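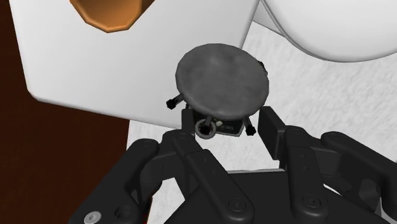 Gear / Off-ice training / Reviews

Flillell passing rebounder: is it worth the garage space?

Posted 21 Nov 2023 by Maritza Cárdenas

The box says you'll have "pro-level hands in one off-season". I coach a bantam girls' team and have heard that line on behalf of weighted pucks, slick tiles and a pair of goggles that made two of my wingers feel sick. So I went into this one with my arms folded.

The Flillell is a sprung rubber band stretched across a metal bar, with two screw clamps that hold it to the end of a shooting pad. You pass into the band and the puck comes back. It was paid for out of my own pocket, on sale. Thirteen weeks in the garage, mostly after supper, and the girls had a go at it whenever they came by for extra work.

What it does well

The return is quick. A firm pass comes back flat, close to the speed you sent it, and a lazy one dies a stick length out, so you find out in a hurry who is dusting off the puck. Edges haven't frayed. The clamps leave marks on a Dolonby pad (the thin one) but didn't crack it.

I'll also give them credit for the spare band in the box. Kongkaew charges extra for theirs, and you wait for it.
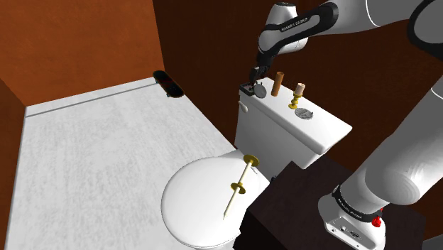
What it doesn't

The angle. Flillell calls the bar "fully adjustable", and it adjusts between three positions, two of which send the puck into your freezer. Anything struck off centre comes back somewhere else, fine for a Grade 9 kid with quick feet and no use at all for the eight-year-olds shown on the packaging.

Then there's the 3,000 passes the band is meant to last before it loses any spring. Mine was noticeably softer by the end of the second month, and there is no way we got anywhere near that number. The store page has 1,141 ratings, nearly all five stars, and a great many of them start with "just arrived". I would like to hear from those people in February.

Against the Gorlow

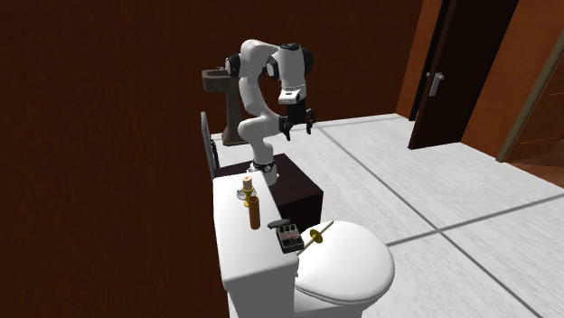

The Gorlow is the other one parents ask me about, and it costs a good deal more. It's a freestanding unit with a band on each side, so two kids can work at once, and it stays put on bare concrete – until somebody leans into a slapshot. The base is the trouble. It's a hollow tray you are supposed to fill with sand, and it weighs next to nothing until you do. Put it beside that big dark pedestal behind the toilet, with the white arm mounted on top, and you'll see the proportions I wish Gorlow had gone for: a proper block underneath and the skinny bits above. Ours skated backwards until we wedged it against the wall with a hockey bag.

Returns off the Gorlow are truer, though, and the bands have held up better. If you have a team to run through it, pay the difference.

Should you buy it?

For one kid with a decent pad already, at the sale price, maybe. At full price I'd pass. A two-by-four along the garage wall gives you a slower, uglier return for the cost of the lumber, and I've turned out some pretty fair centres with one.

Rating: 3 out of 5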